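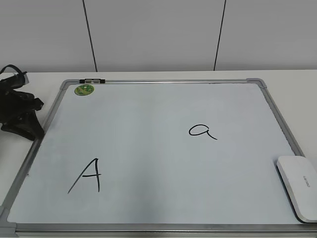 Mis à jour le 27/07/2022

Cilora a remis en service sa cellule d'écriture robotisée, arrêtée pendant 17 jours pour un défaut de répétabilité. L'atelier parle d'un réglage « définitif ». Le mot avait déjà servi en février.

La méthode de contrôle, elle, n'a rien de sophistiqué : un tableau blanc posé à plat sur la table, un A majuscule et un a minuscule au marqueur noir, éloignés l'un de l'autre, et l'on regarde si le tracé tient. Sur le A, la barre transversale dépasse un peu le jambage droit. Défaut toléré, selon Cilora, qui ne précise pas à partir de quel écart il cesserait de l'être.

L'intervention, confiée à Gallardo, a consisté à resserrer deux articulations de la pince, à remplacer un câble et à refaire l'étalonnage du plan de travail en 9 points. La facture n'a pas été communiquée. Le constructeur du bras, Privine, recommande de répéter l'opération toutes les 46 heures de marche – un rythme que peu d'ateliers tiennent hors démonstration.

Reste à savoir ce que valent deux lettres comme preuve. Aucun relevé chiffré n'accompagne l'annonce, et l'essai sur une page entière, réclamé par le client Rarnudon, n'a pas encore de date.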